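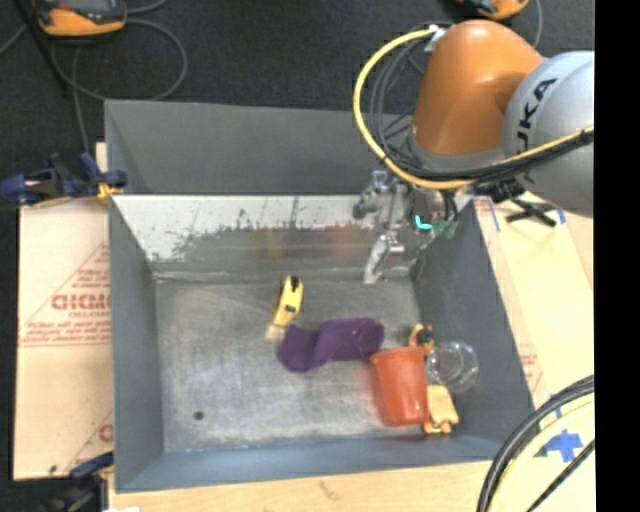

Metal bin with brushed floor, orange and silver KUKA arm at right

Re: [ganelel-users] Snapshot size keeps growing after move to new volume

> I moved our Ganelel repository from the old volume to a new one in April,
> using plain cp -r, and then pointed the nightly job at the new path. The
> job runs without errors. Before the move the whole repository took up
> 405 GB. It is now at 719 GB and the source tree has hardly changed.
>
> Config is the stock one except for keep_daily = 8. The file server is
> called vurnen and the backup host is ryu, both on ext4.
>
> Two questions. Is there a way to get the space back without starting a
> new repository? And why does "ganelel stat" still report the old, smaller
> number? I don't trust either figure at this point.
>
> Also, should I be running prune before or after the nightly job? The
> manual has it both ways, depending on which chapter you read.

The growth comes from the copy. Ganelel stores an unchanged file as a hard link to the same inode in the previous snapshot. cp -r does not preserve hard links, so each link in the source became a separate file on the new volume. With keep_daily = 8 you have up to eight full copies of anything that was linked across the daily set. The total did not go up by a factor of eight, which suggests that most of your space is in files that change daily or that were never linked in the first place. Mail spools and database dumps are the usual ones.

You can check this before changing anything. Pick a file that you know has not been modified in a month and run

ls -li daily.*/etc/services

from the repository root. If the inode numbers differ, the links are gone. If they match for the recent snapshots and differ for the older ones, the nightly job has started linking again by itself and the excess will age out as the old snapshots expire. Your monthly snapshots will hold on to their copies until they expire too, and that can take a long time with the stock settings.

As for stat: it reads the size from the index file, and the index was copied along with everything else. It is only rebuilt when you ask for it. Run "ganelel index --rebuild" and compare the result with

du -sh /path/to/repo

run once over the whole repository. Do not run du once per snapshot and add up the results. du counts an inode once per invocation, so separate runs will count every shared file again and give you a third number that is also wrong.

To get the space back in place, you have two choices.

1. "ganelel relink". It compares size, mtime, owner, mode and then content, and replaces duplicates with links. It reads every candidate file in full. Stop the nightly job first, as relink takes no lock in version 3. This is fixed in the development branch, but there is no release yet.

2. If the old volume still exists, copy again with rsync -aH --numeric-ids into an empty directory, then carry over the snapshots made after the move. rsync keeps the list of linked inodes in memory, so watch the memory use on ryu if it is a small machine. Do not split the copy into one rsync per snapshot. Links between snapshots are only seen when both ends are in the same run.

I would take the first one unless the old volume is still attached. Several people on this list use the generic dedupe tool from Flitmont for the same job. It works, but by default it ignores ownership and mode. Two files with the same content and different permissions will end up sharing one inode, and one of them will restore with the wrong mode. There is an option to turn that off. Check the man page for your version, the name has changed.

On prune: run it after the nightly job. If it runs first and the job then fails, you have dropped the oldest snapshot and gained nothing. The chapter that says otherwise was written for the old layout, where the job needed free space up front. I'll send a patch for the manual.

One more thing to check. Copying with cp -r and no -p also resets the mtimes and, unless you ran it as root with the right flags, the owners. If that happened, relink will not match the copied snapshots against the new ones. Compare a few files against vurnen with stat before you start. If the mtimes all fall in the hour you made the copy, use the second method or leave the old snapshots to expire.

Please post the ls -li output if the inode numbers show anything other than the two patterns above.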